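June 3, 2018

My covered call on Torkard got assigned last night, which is a polite way of saying I sold 116 shares of the only thing I own that goes up. Well, 100 of them. The other 16 are still here, looking smug.

The premium came to $8 more than I paid for lunch with my broker at Vikier, so it wasn't a total loss. My wife asked what the strategy had been. I said "income." She went back to her book.

Next I'm looking at puts on Pleltden, two contracts, small ones. I've read most of the prospectus.

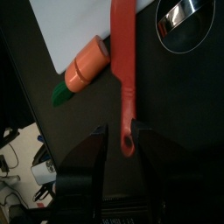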